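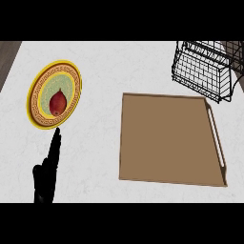 Can you trust the contact warnings in Nolance Kitchen when you're training a robot hand to work around dishes?
Most of the time you can, but after a reset they can go silent, so check the contact log yourself before you move anything to real hardware.

I've been using Nolance Kitchen since October and I still like it a lot, which makes this an annoying review to write. If you haven't run into it, it's a simulator that comes with a pile of ready-made countertops and dishes, and you drop your own robot model in. I do small manipulation jobs out of my garage with a Jistico hand, and I was paying for a much fancier package before this. Nolance is $82 a month and I canceled the other one inside a week.

First the good stuff, and there's plenty! Setup took me one evening, including dinner. The Jistico model loaded without me touching a single joint limit (if you've ever spent a weekend fixing joint limits you know how happy I was). The counters look great. My main layout is the white marble one, with a red fruit sitting on a plate that has a Greek-key band, a tan tray off to the right with a handle slot in the side, and a black wire dish rack behind it. The job is to get the fruit from the plate to the tray without shoving the plate around. Sounds easy. It's a nice mean little test, though, because the lazy way for a hand to reach fruit is to come in low and lean a finger on the rim.

That rim is where my trouble started.

Nolance has a thing called contact guard. You set a force limit per object, and if the hand goes over it, the run stops and gets marked as a failure. I had the plate set to 9 newtons. I left a batch of 3,000 runs going overnight and came back to a lovely clean report with no guard stops on the plate at all. I was thrilled. I told my sister about it on the phone and she was very polite.

Then I put the same controller on the real hand, with a real plate, and it pushed down on the edge hard enough to flip the plate up and off the bench. Broken plate, fruit under the water heater, and me grabbing for the stop button with my heart going. My own hand was nowhere near it, thank goodness. But I had been planning to stand right there and steady the tray, and I'd skipped it only because my coffee was on the other side of the garage. That bothered me for days.

So I went digging. The raw contact log had the forces in it the whole time, way over my limit, run after run. The guard just never fired. What seems to happen is this: when a scene resets after a dropped object, every guard limit goes back to "off," but the settings panel keeps showing the number you typed in. My batch dropped the fruit on run 7, and after that I had no guard for the rest of the night. The panel still said 9 newtons, bright as day. I repeated it on a fresh install and got the same thing, and I also tried it with the Berrada gripper model that ships with the software, so I don't think my hand file is to blame.

Support answered fast and they were kind about it. They confirmed the bug and sent me a workaround, which is to call the guard setup again inside your reset script. It works. I've run the batch again with it in place and now I get guard stops all over the place, as I should have from the start. There's no patch out as I write this, and I couldn't find a word about it in the release notes, and that's my biggest gripe. A safety setting that shows one value and uses another ought to be on the front page in big letters!

My other complaints are small. Wire objects (the rack especially) are slow to simulate, and fingers sometimes catch on the mesh in a way I've never gotten a real one to do. Saving a camera view takes four clicks for some reason. The forum search is hopeless.

I did try Collent for comparison during all this. Its guard survived every reset I threw at it, so points there. The dishes look like gray plastic and the import tool fought me for two evenings, and I went back.

Would I buy Nolance again? I would, with the workaround pasted into the script before anything else. I've also added a hard force limit on the hand controller itself, which I should have had anyway, and I start every new controller at low speed with nobody within arm's reach of the bench. Three stars for now. I'll bump it to four when the patch lands and I've run the batch again.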